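Breakfast With Two Arms: A Builder on Grippers, Cables and Cereal

The first thing the builder of Skuddale wants to talk about is the fingers.

"People always look at the motors," he says, leaning over the bench in the shared workshop where the project has lived since July. "Fine, the motors are great! But the fingers touch everything. If they're wrong, you can have the best arm in the building and you still can't pick up toast."

Skuddale is his name for a pair of tabletop arms meant to lay out and clear a simple breakfast. He works on it in the evenings, mostly on Wednesday, when the workshop stays open late. The current fingers are his 13th design, and he can talk you through every one that came before (the early ones bent, the next few were strong and too fat to get under anything).
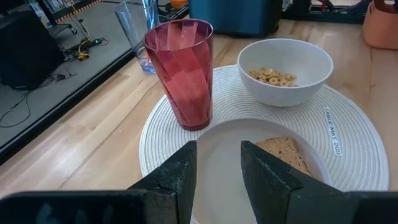

Photo: Skuddale build log

Bread, he says, is a wonderful teacher. "A slice is soft, it's flat, and it's lying on something hard. You come in from above and you crush it. You come in low and you hit the rim of the plate. So you're hunting for this tiny space where the finger can slide, and when you find it, oh, it's such a good feeling."

The round woven mat was his idea too, and he admits it has made life harder. Plates sit a bit differently on it than they do on bare wood, and the height he typed in at the start of the evening can be off by the end. "I could take it away. But people have mats! I want it to work on a table somebody would eat at."

The clear glass brings its own trouble. "Clear and see-through things are murder for a camera," he says. "The light goes through, the light bounces, and the software decides there's a cup where there's only a shiny patch. I've got a folder of 197 bad guesses and I love that folder. Every one is a clue."

He came to robots through woodworking, and it shows in how he plans a job. Each change gets a page in a paper notebook, with a sketch and a line about what he expects. Then he runs the same motion 20 times before letting himself touch a setting. "I used to tweak after every miss. That's chasing your tail. Run it, write it down, go get a coffee, then look at the page."

The control program is called Plarnulance, a word he made up on a bus and now can't bring himself to change. It handles the timing between the two arms, and that has been the biggest lesson of the year. One arm alone was up and moving after a few weekends. Two arms sharing a table took months.

"They want the same air," he says. "One reaches for the bowl, the other's on its way to the box, and they meet in the middle. So now each arm has to ask for a piece of the table before it goes in. It's like a very polite kitchen." 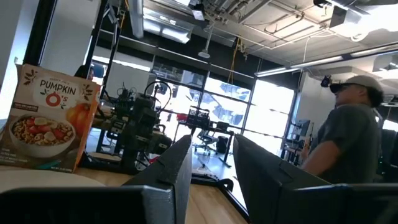

The second arm at its end of the table, behind the Pumpkin O's.

Cereal boxes are his favorite object of the moment. They're light, they tip, and the big printed front gives the camera plenty to hold on to. He'd love to get to pouring by winter, though he's careful about promising it. Ring-shaped cereal rolls, and he has already swept up plenty by hand.

What would he tell someone starting out? Buy longer cables than you think you need, for one. His first set went tight every time the arm reached across the table, and he lost a whole weekend blaming the code. He'd also spend the first $50 on good clamps. "If the base moves, nothing you measure means anything. Bolt it down first. Then have fun."

The next job is a softer pad for the fingertips, with a pattern he's calling Skatden. He has cut a few by hand and isn't happy with the edges yet. He's already reaching for the notebook to show me the sketch.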